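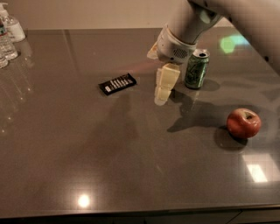

Which items on the counter go back to the shelf, and which go to recycling?

Sealed items go back to the shelf. Opened drink cans go to the sink to be emptied and then to the can bin, whatever is left in them. Wrapped snack bars count as sealed unless the wrapper is torn or an end seam has come apart.

Castix Counter Items
README, revision 3

1. Summary

Castix Counter Items is a collection of records on small food and drink items left on kitchen counters and what should be done with them. Each record names the items, gives the state of each one, and assigns a destination under a fixed set of clearing rules. The collection has 343 records. It was put together at Clonport by Ornella Melis and Tsutomu Takeda, using the shared kitchens at the Clonport and Liltville sites.

The records cover snacks and single-serve drinks. They do not cover cooked food, dishes, cutlery, cleaning products or anything stored in a refrigerator. Fruit was part of revision 1 and was dropped in revision 2. The two annotators could not agree on when a banana stops being fit to return to the bowl.

2. What is in a record

A record is a block of plain text with one field per line. Fields appear in the order given here.

record_id: an integer, unique across the collection. Numbers of withdrawn records are not reused.

site: clonport or liltville.

surface: the kind of surface the items were on. Values are counter, island, table and windowsill.

finish: glossy, matte or unknown. See section 5 for why this field exists.

items: a list of item entries, separated by semicolons. Each entry has a category, a state and a pose.

destination: one value per item, in the same order as items.

note: free text, optional. Notes are written in lowercase and are not checked for spelling.

Sample record:

record_id: 118
site: liltville
surface: counter
finish: glossy
items: can, open, upright; bar, sealed, flat
destination: sink_then_bin; shelf
note: can is green, bar wrapper is black

3. Categories

can: a metal drink can of any size. Soda, sparkling water, iced tea and juice are all recorded as can. Contents are not recorded.

bar: any wrapped bar. Candy bars, granola bars and protein bars share this category. Revision 1 split them into candy_bar and cereal_bar, and the split was given up because many wrappers do not settle the matter without reading the small print. Records carried over from revision 1 have been merged.

bag: a soft bag of chips, nuts, pretzels or similar, larger than the hand.

sachet: a small flat packet of sugar, sweetener, instant coffee, sauce or salt.

carton: a folded paperboard drink container with or without a straw.

cup: a lidded plastic or paper cup holding yogurt, pudding or dry noodles. Empty drinking cups are dishes and are out of scope.

other: anything edible that does not fit. There are 17 records with at least one item in this category. Most are cough drops.

Brand names are not recorded in any field. If a brand appears in a note, report it as an error.

4. States

sealed: the package has not been opened, as far as can be told from outside.

open: the package has been opened. For a can, the drinking hole is exposed. For a bar, one end is torn or the seam has parted. For a bag, the top edge is no longer closed by the factory seal. A bag held shut with a clip is open.

empty: the package has been opened and holds nothing. This state requires that someone picked it up and checked. It must not be assigned from appearance. A can standing upright with its hole exposed is recorded as open, even where an empty one seems more likely.

unclear: the state cannot be told. Use this for a bar lying with both ends hidden under another object, or for a can turned upside down.

Creases in a wrapper are not evidence of opening. Bar wrappers are crimped at the ends when they are made and tend to wrinkle during handling. Annotators in the first round marked many crinkled bars as open, and those entries were corrected by hand.

5. Poses and surfaces

Poses are upright, flat, leaning and stacked. A can on its side is flat. A bar is nearly always flat. Leaning is used where an item rests against a wall, an appliance or another item and would fall if that support were taken away. Two items standing side by side without touching are each recorded with their own pose, however small the gap.

The finish field was added in revision 2. Dark glossy counters show a reflection under each object, and the reflection of a colored can is easy to take for a spill when looking over a surface quickly. Annotators were told to check suspected spills with a dry cloth. Where a surface could not be classed with confidence, the value is unknown.

Position on the surface is not recorded. Orientation of flat items is not recorded either. Both were tried, and neither had any effect on the destination.

6. Clearing rules

Destinations follow from category and state. The rules were agreed before annotation began and have changed once, for sachets.

6.1 Cans. Sealed cans go to shelf. Open cans go to sink_then_bin. Empty cans go to bin_metal. Unclear cans go to hold.

6.2 Bars. Sealed bars go to shelf. Open bars go to trash, wrapper included. Empty wrappers go to trash. Unclear bars go to hold.

6.3 Bags. Sealed bags go to shelf. Open bags go to shelf if clipped and to hold if not. The clip is mentioned in the note.

6.4 Sachets. Sealed sachets go to drawer. Any other sachet goes to trash. Through revision 1, sealed sachets went to shelf, where they slid behind the larger items and were lost.

6.5 Cartons and cups. Sealed shelf-stable products go to shelf. Chilled products found on a counter go to hold regardless of state. Open cartons go to sink_then_bin. Open cups go to trash. Empty cartons and cups go to bin_mixed.

6.6 Hold. The hold destination is a shallow Donati tray at the end of the counter. Items stay in the tray until 5 p.m. and are then thrown out by the person closing the kitchen. Names written on an item in marker extend this to the next working day.

Order of handling: open drinks first, then other open items, then sealed items. An open can should be moved upright and held at the side, below the rim. Sealed items may be moved together.

The order is not stored in the records. Users who need it can derive it from the items field.

7. How the records were made

Most of the collection dates from August, when both kitchens were in full use. Melis covered Clonport and Takeda covered Liltville. Each kitchen was visited in the morning and again after lunch. Everything in scope on a given surface went into one record. Surfaces with nothing in scope were skipped, so the collection says nothing about how often a counter is clear.

Each record was then read by the other annotator, who assigned destinations without seeing the first set. Disagreements were settled in conversation. The largest group concerned bars with a partly lifted seam. The agreed test is whether the contents can be reached without further tearing. If they can, the bar is open.

Items were not moved or arranged before the record was written, apart from the lifting needed to confirm the state empty.

8. Known problems

Cans and bars dominate. Both sites had vending machines stocked mainly with these two categories, and the smaller categories should not be used for anything that depends on frequency.

Liltville records from before the August round have no finish value other than unknown.

The unclear state was used more freely by one annotator than by the other. Review removed some of the difference but not all of it.

The surface value island was applied at Liltville to a long counter that is attached to the wall at one end. Under a strict reading it is a counter. The value has been left as entered.

Notes sometimes mention colors. Color was never a required observation, and its absence from a note means nothing.

9. Suitable and unsuitable uses

The collection was made for writing and checking kitchen clearing procedures, and for testing whether a set of sorting rules covers the cases that occur in practice. It can also serve as practice material for new kitchen staff, with the destination field hidden.

It should not be used as a food safety reference. The rules do not consider allergens, expiration dates or damage to sealed packages. The bin names follow the arrangement at the two sites, and local recycling rules may differ. Some areas take cartons with paper and others do not take them at all.

10. Changes

Revision 3: merged candy_bar and cereal_bar into bar. Corrected the state of crinkled bars. Added the 5 p.m. limit to the hold rule.

Revision 2: added finish. Dropped fruit. Moved sealed sachets from shelf to drawer.

Revision 1: first internal release.

11. Corrections

Send corrections to Ornella Melis for Clonport records and to Tsutomu Takeda for Liltville records. Quote the record_id and the field. Requests to change a destination should cite the rule number from section 6. Requests to change a rule are kept until the next revision.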